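Sorting out the garage in July

I gave myself 28 days to clear the garage and finished with 2 to spare. Most of what was in there came with us from Jastholm and had never been unpacked.

Paint went first. The county site in Plirkley takes old cans until 4 p.m., and they want the lids on tight.

Screws, hinges and other small parts took the longest. I kept one bin for everything I couldn't name and went through it in the evenings with the radio on.

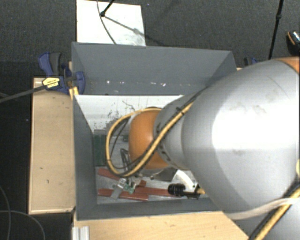
What I got rid of

Two bikes, a door and a box of 60 jar lids. Zoi Dimitriou took the door for her shed. The shelves are still up for grabs if anyone local wants them.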